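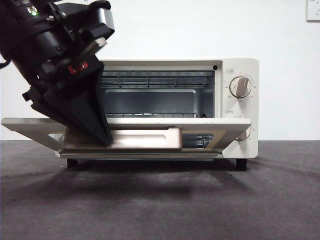
What do you do with a toaster oven in an apartment where you're not supposed to cook?

You make empanadas, obviously, and you open a window first.

I should say that the window in my place on Greseck Street opens maybe as wide as a paperback, so the smell had nowhere to go but under the door and down the hall, and that's how I met Shamim Bajwa from the fourth floor. She knocked twice, very polite, and when I opened up she looked right past me at the counter and said, "Is that beef?"

It was beef! Beef and onion and green olives, Graciela's recipe, which she gave me over the phone in June while she was doing something else (I could hear water running the whole time, and I'm still not sure if it was one spoon of cumin or two). I'd bought the oven from Ajith Lobo when he moved out to Retitdale. He wanted 27 dollars for it, not 25, not 30, and he wouldn't explain the two dollars. He did carry it up the stairs himself, though, so I paid.

"They need 12 more minutes," I told Shamim.

"I can wait 12 minutes," she said, and sat down on my only chair.

So I leaned on the wall and we talked about the building. She'd been there five years. She knew which dryer ate quarters and why the mailboxes went from six to eight. She told me the landlord, Uriel Alarcón, could smell onions through concrete, and that he'd once written up a man for soup. I laughed, and she didn't, and then I got up and shoved a towel along the bottom of the door.

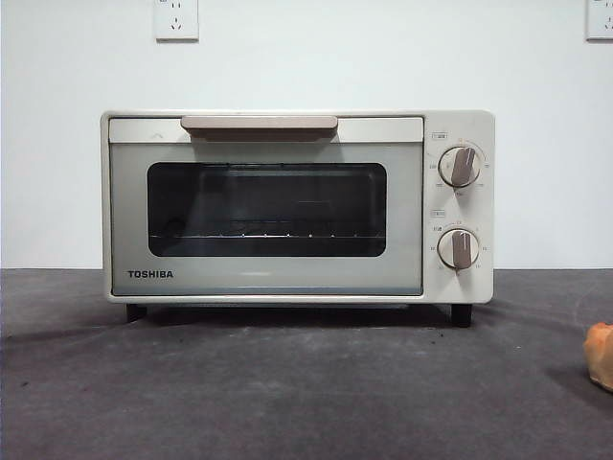

Can you bake empanadas in a little oven without burning the tops?

Most of the time you can, if you use the low rack and keep the heat a bit under what the recipe says.

I'd forgotten the second part. Graciela has a big gas oven that takes half the morning to warm up, and mine was small and eager, with the tops of those empanadas sitting a lot closer to the heat than hers ever did. By the time I peeked, the two in the back had gone the color of an old saddle. I said a word my mother wouldn't like. Shamim said they were perfect, that the dark ones were hers, and where did I keep the plates?

We were on our second each when the knock came. Three knocks this time, heavy ones. Shamim put her finger to her lips, with a bit of olive stuck to it, and I stood there holding the tray in my one good oven mitt like that was going to help.

"It's Uriel," said the door. "I know you're in there. I've got a question about the smell."

I thought about my lease. I thought about Ajith and his 27 dollars, and hauling the thing back down all those stairs. Then I kicked the towel away and opened up, because what else are you going to do?

He was shorter than I remembered, and he had his reading glasses pushed up on his head. He looked at the tray. He looked at Shamim, who waved.

"Is there egg in them?" he said. "My wife always put egg."

"No egg," I said. "I can do egg next time."

He thought that over for a good while. Then he came in and shut the door behind him, and Shamim moved over to the windowsill so he could have the chair.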